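# The Quiet Pleasure of a Sorted Workbench

The hardware shop at the bottom of the hill in Vullville has a back room I have been trying to get a look at for years, and last February the family at Negash Tool Repair finally let me stay a whole afternoon. They fix hand drills, mostly, and old braces and the odd clock key, and every last piece has a place to sit while it waits its turn.

I grew up with coffee cans. My grandfather kept up to 300 loose screws in each one, and finding the right one meant pouring the lot onto newspaper and stirring with a finger. I loved it, but we never did finish the birdhouse!

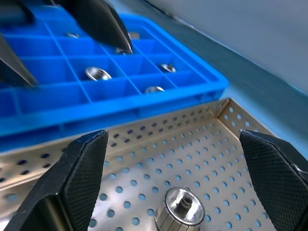
Do you need a special tray to keep small metal parts in order?

Any shallow tray with raised sides will do, though one with small holes lets grit fall through and is easy to rinse.

At Negash the habit is simple enough. A job comes apart over a tray, the big pieces stay there, and the little ones go into a divided organizer — one compartment to a kind, with a paper slip from a Jukano notepad tucked in beside them. They had 176 slips in use that winter, all in the same round handwriting, and I could have read them until closing time.

I went home and bought two organizers from the Brotero catalog (one for me, one for my sister, who has coffee cans of her own). It took me most of a rainy weekend to fill mine, and I kept stopping to wonder what on earth a certain brass ring had once belonged to. It has its own compartment now, next to the picture hooks.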